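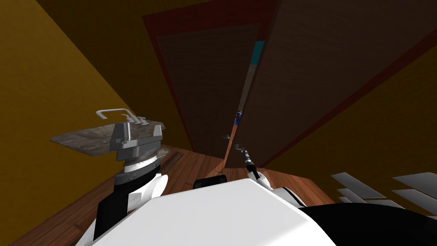
Thursday, 4 p.m.

Adhesion tests on the Trurnia potting compound, third batch. Mixed at the ratio on the Haddad sheet, degassed 7 minutes, poured into the short molds. Surface still tacky at the edges after the overnight cure. Center is fine.

Suspect the hardener. The can was opened in October and the lid does not seat well – there is a crust under the rim. Ordered a fresh can from Nesia, same grade.

Pull tests on the 4 coupons from batch two:
– three failed in the compound, clean break
– one peeled at the aluminum, poor wipe-down on my part, discard

Load cell reads slightly high at zero. Re-zeroed between pulls and noted the offset on the log sheet. It should go for calibration before the Drernus parts come in, they want some 2,000 pieces potted and will ask for the certificate.

To do: scrape and clean the short molds, repeat batch three with new hardener, try the cure at the higher oven setting. Leave the old can on the shelf for now, marked. Need a comparison pour.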